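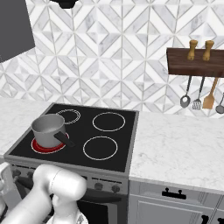 A robot arm is a chain of stiff parts joined by motors. Each place where two parts meet is called a joint, and each joint can turn in only one or two directions. Your own arm works in a similar way: your elbow bends and straightens, and your shoulder swings around. The arm in the kitchen model is white, with rounded joints, and it has a gripper for a hand. The kitchen is a computer model too. It has a stove with four burners and four knobs, and a saucepan sitting on the burner that glows red. A model like this is called a simulation.

The builders at the Hustadby shared workshop are making an arm of their own. It will be smaller than the one in the simulation and it will not be allowed near a real stove for a long time. Before they cut any metal, they test their ideas in the computer. This page explains how that is done and what the words mean.

What is a simulation?

A simulation is a set of numbers that a computer changes many times each second. Some numbers say where each object is. Others say how heavy it is, how slippery it is and how fast it is moving. The computer works out what should happen next, changes the numbers, and then draws a new view of the kitchen.

Orsolya Erdős looks after the simulation for the group. The file she started with in June contained a counter and nothing else. The file now lists 2,084 separate shapes. Most of them are small, because a round object like a knob is built from a lot of flat pieces.

Why not test on a real stove?

A program that is not finished will make mistakes. It may send the gripper too low or swing the elbow into a wall. In a simulation, a crash costs nothing. You press the reset key and the pan goes back to its starting place. On a real bench, a crash can strip the teeth off a gear. The workshop's first arm, called Cilora, lost a wrist gear this way and waited 45 days for a new one.

A burner adds another problem. Heat can melt plastic parts and the coating on wires, and it can burn people. The arm has to treat a burner that is switched on as a place it must not touch.

How does the program know the burner is on?
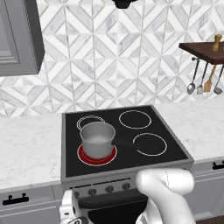
The program looks at colours. A camera picture is a grid of tiny squares, and each square has three numbers: one for red, one for green and one for blue. If a round patch of squares has a high red number and low green and blue numbers, the program marks that patch as hot.

This method has a weakness. A red plate would be marked as hot as well. A burner that has just been turned off may be dark and still hot enough to hurt you. For these reasons the group also has the program keep a record of each burner, with the time it was last on. Radomir Papadopoulos wrote that part. His rule is that a burner stays on the "do not touch" list until a heat sensor says it is safe. The simulation has a pretend heat sensor for testing the rule.

Picking up a pan

Lifting a saucepan by its handle is harder than it looks. Most of the weight is at the pan end, so the handle tries to twist in the gripper. Engineers call a twisting force torque. The longer the handle, the more torque there is when you hold it near its tip.

The program goes through these steps:

1. Find the pan and work out which way the handle points.
2. Choose a spot on the handle that is not above a hot burner.
3. Plan a path for every joint, with no part of the arm passing through the counter, the wall or the stove.
4. Move slowly to the spot and close the gripper.
5. Lift a little and check whether the pan has tipped.
6. If it has tipped, put it down and choose a spot closer to the pan.

Step 3 takes the most computer time. On the workshop's old desktop it can take over 2 minutes.

From the computer to the bench

The real arm will be bolted to a board beside a wooden stove with painted rings. Nothing on it gets hot. Biljana Trajkovski is cutting the arm's parts from aluminium, and Hacer Kurtuluş is wiring the motors. There is a stop button on the board. When it is pressed, power to the motors is cut and the brakes hold the arm where it is.

The real arm will not behave exactly like the one in the computer. Real joints have a bit of wobble, and real wires pull as they bend. The group will measure the difference and put it back into the simulation as new numbers.

Words to know

Joint: a place where two parts of a robot meet and can move.
Gripper: the part of a robot arm that holds things.
Torque: a force that twists or turns something.
Sensor: a part that measures something, such as heat or light.
Simulation: a model inside a computer that changes over time.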